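Visit report: Flemico paper mill, Losthorpe
Open morning, December. Entry by the Hisberg road gate.

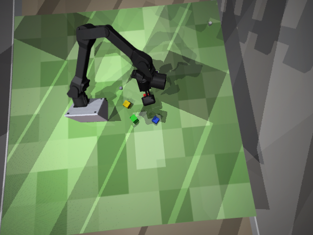

Pulping and drying
Two pulpers run on recycled board, one shift each. The drying section was stopped for a felt change, so the guide covered it from the walkway. Reel width is 200 cm.

Finishing
The Garrido slitter runs at 900 metres a minute. Trim goes back to the pulpers by duct. Ear defenders are needed here.

Access
Parking is by the weighbridge. The tour takes 2 hours and includes stairs.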